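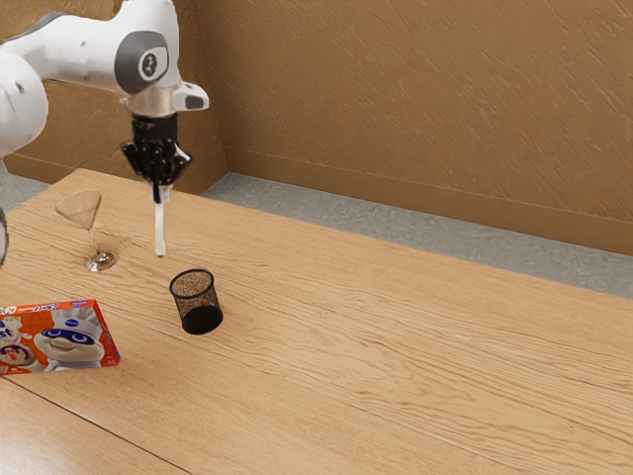 A martini glass, a pencil cup and a food box on one tabletop.

Home News Living Money Letters Archive Search

10 March 2023

The founder of Plevitz would like you to stop buying things, and she will teach you how for $409.

That is the price of the One Table course, which runs for four weeks and promises to get your household down to a single working surface. Meals, bills, homework, drinks with the neighbors: all of it happens on the same table, and whatever doesn't belong to the next hour gets put away. I asked her whether most people in small apartments weren't doing this already, without paying.

"They're doing it badly," she said. "They're doing it with guilt. They have a table with mail on it and they eat on the couch."

We met at Đoàn, a coffee shop in Bulham that takes up the ground floor of the old Plalton building. She had suggested it. She likes the tables, which are small, and told me twice that a small table makes a person decide. I had a notebook, a coffee and a slice of cake, and had decided to keep all of them.

Plevitz began as a blog about storage. The founder was selling baskets then, and she doesn't hide it. "I sold people containers for the things they shouldn't have had," she said. "I'm not proud of the baskets." The baskets were still on the company's website when I looked the night before. When I brought this up she said they were being phased out, and that existing customers got upset when a size went missing.

The course itself comes as short videos and a workbook. The first week is spent writing down every item that lands on the table. In the second, you give each one a "home address." I told her I had read the second week closely and it seemed to be about putting things in drawers.

"It's about knowing which drawer," she said.

She is better on history, or at least more fun. The Plalton building went up in 1925, and she has copies of the original floor plans on her phone. The apartments upstairs had one main room each, with a table marked in the middle of it. No dining room, no study. "People raised families around those," she said. "They cut out dresses on them. They didn't have a hobby room."

They also had, I pointed out, very little choice. A family with one table in those years probably wanted another one. My grandmother grew up in rooms like that, and the first thing she bought when she had money was a sideboard. She kept it polished until she died and would have thrown out anyone who called it clutter.

The founder took this well. "A sideboard is fine if it's for something," she said. I asked what it would have to be for. She thought about it – a good long while, to her credit – and said that she would want to see what was in it.

What about people who work from home and can't clear away a computer, a printer and a stack of files every time someone wants a sandwich? "You'd be surprised what you can clear," she said. And people with bad backs? There is a page on that in the workbook, which tells them to ask for help. People with toddlers get a page too. It says to lower your standards, and I thought it was the most useful page in the whole thing.

I wanted to know if it works, so I asked how many people finish. She doesn't give out that number. Some finish and don't report back, she said, and some stop early "because they've already got what they needed." It is hard to think of a customer who would count as a failure under those rules. She does have letters, and she read me parts of a few. One woman had eaten breakfast sitting down for the first time in years. I believed that one. I also thought she might have managed it by moving the mail.

Her own table, she said, is pine and came from a yard sale. "It has a burn on it. I like the burn." Does she own only the one?

"In the main house," she said.

The next One Table course starts in September. The workbook is sold separately, and it doesn't come with a basket.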